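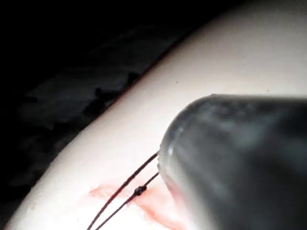

Practice pads and suture thread: frequently asked questions

What comes in the Vasholm starter set?
One pale practice pad, 8 packets of black thread and a backing tray. Instruments are sold separately. The item number is 489, and it's printed on the packing slip.

Can I cut the pad myself?
Yes. Pads ship uncut. Use a fresh blade and make one shallow cut, longer than you think you need, so there is room for a full row of stitches.

Does the red fluid stain?
It leaves a pink tint around the cut. Wipe with cool water and mild soap the same day. The tint won't affect how the pad handles.
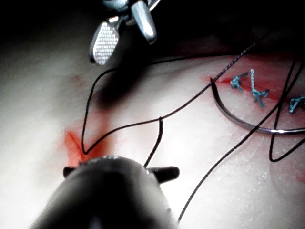 How close together can I put two cuts?
Leave at least the width of your thumb between them. Closer than that, the strip in the middle pulls toward whichever side you tie first, and both lines end up crooked.

Which thread should a beginner buy?
Black, in the medium size. It's easy to see against a light pad. The Nolden fine thread is the same color but tangles faster, so save it for later.

How many times can I use one pad?
Most classes get over 100 stitches from a pad before the surface starts to tear. Turn it around when one end wears out.

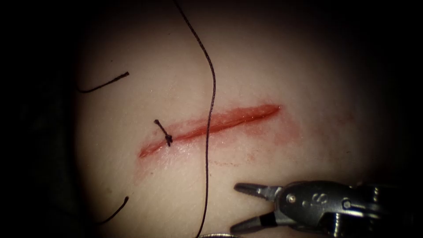 Where should the first stitch go?
Our class sheets start at one end of the cut and work toward the other. Some teachers prefer to begin in the middle and divide what's left, and the pad will take either method. If you start at the end, tie the first knot near the left side, as here, and leave the rest of the cut open until you're happy with it. Both edges should meet under the knot without bunching. Keep the tails short but long enough to grab if you need to take the stitch out.

Do you ship replacement pads on their own?
Yes, singly or in boxes of 6. Orders placed by noon on Thursday leave our Vallejo warehouse that week.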